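Diary, 12/6/23

Second day on the Kamari tabletop. Glue from the last session had set, so the clamps came off and I went over both faces with a card scraper. One joint near the middle is proud by a hair on the underside. Left it. The top face is flush along its full length as far as a straightedge can tell.

Finish tests next. I cut offcuts from the same maple and coated them in pairs: two with the Okach hardwax oil, two with the water-based varnish from Dunstan. First coat of oil wiped on, left for 20 minutes, buffed back with a cotton rag. The varnish raised the grain more than I wanted and needed a pass with fine paper before the second coat. Next time I'll dampen the wood first, let it dry, and sand before any finish goes on.

Shop humidity read 52 percent at noon, higher than in May. The stock came up from the Pustuvbridge yard wrapped in plastic and I don't trust wrapped boards, so the spare pieces are stickered on the rack with air on both sides. They stay there 10 days. Moving them sooner saves nothing if the edges cup.

Color is the main question. Oil warms maple toward yellow and the varnish keeps it close to bare wood.
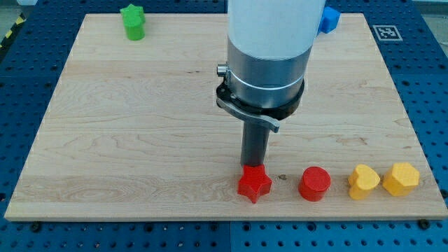 Page last changed: 12 days after first posting

Pale maple like this shows its faint swirls and the few darker streaks even without a finish, so I'm leaning toward varnish. Oil would make the streaks stronger, and on a wide surface that gets to be a lot.

Materials so far come to 195, with the hardware still to buy. Slotted holes for the tabletop screws tomorrow, then the underside gets its first coat.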